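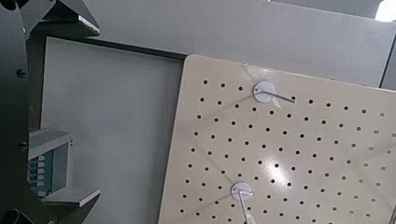

Home | Manuals | Flaris Dehumidifier | Support | Contact

Section 5. Placing and starting the dehumidifier

This section covers the Flaris basement dehumidifier, with or without the Satix drain pump. Read it through once before you plug anything in. Wall mounting is covered in Section 6.

5.1 Choosing a place

1. Pick a level spot on a hard floor. Thick carpet blocks the lower intake.
2. Leave at least 5 inches of clear space behind the unit and on both sides. The top must stay fully open.
3. Keep the unit away from clothes dryers, water heaters and floor registers. Warm air blowing on the humidity sensor gives a false reading.
4. Close windows and any door that leads outside. With a door open the unit will run all day and the room will stay damp.

The unit is rated for a closed space of up to 900 square feet. If the basement is divided by walls, leave the inside doors open or use a second unit.

CAUTION: Do not lay the unit on its side to move it. If it has been tipped during delivery, stand it upright and wait a full day before turning it on. The oil in the compressor needs that time to settle.

5.2 Power

1. Use a grounded three-prong outlet. The unit draws 700 watts at full load.
2. Do not use an extension cord or a power strip.
3. Plug in the unit and wait for the green standby light.
4. If the outlet has a test button, press it, then reset it.

5.3 Draining into the bucket

1. Pull the bucket straight out by the front handle.
2. Take the foam block out of the float and throw it away. The float should move up and down freely.
3. Slide the bucket back until it clicks. A red light means it is not seated.
4. Empty the bucket when the red light comes on. The compressor stops by itself when the bucket is full.
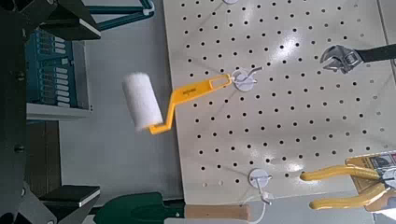 Can I leave the bucket in place when I use a drain hose?
Leave it in. The unit will not start without the bucket, even when all the water is going out through the hose.

5.4 Draining through a hose

1. Turn the unit off and unplug it.
2. Unscrew the drain cap on the back and keep it. You will need it if you go back to the bucket.
3. Push the rubber washer into the end of the hose, then screw the hose on by hand. Pliers will crack the collar.
4. Run the hose downhill to a floor drain. Any loop or rise will hold water and send it back into the bucket.
5. If the drain is higher than the outlet, fit the Satix pump, part 632. Follow the sheet packed with the pump.

Note: Check the hose connection again after the first day of use.

5.5 First run

1. Press POWER.
2. Set the target humidity to 50 percent.
3. Set the fan to HIGH and let the unit run until the target is reached. In a damp basement this can take several days.
4. Change the fan to LOW for everyday use.

The fan keeps turning for a few minutes after the compressor stops. The compressor also waits three minutes before it starts again. Both are normal.

A light frost on the coils is normal when the room is cool. If the frost gets thick, turn the unit off, let it melt, and raise the room temperature before starting again.

5.6 Before you call

Write down the model and serial numbers from the label on the back. Parts and repairs are handled by Justurham Service. The July printing of this manual showed the drain cap on the wrong side; use the steps in this one.

Revised Saturday, November 14, 2020. Text by Natália Simões.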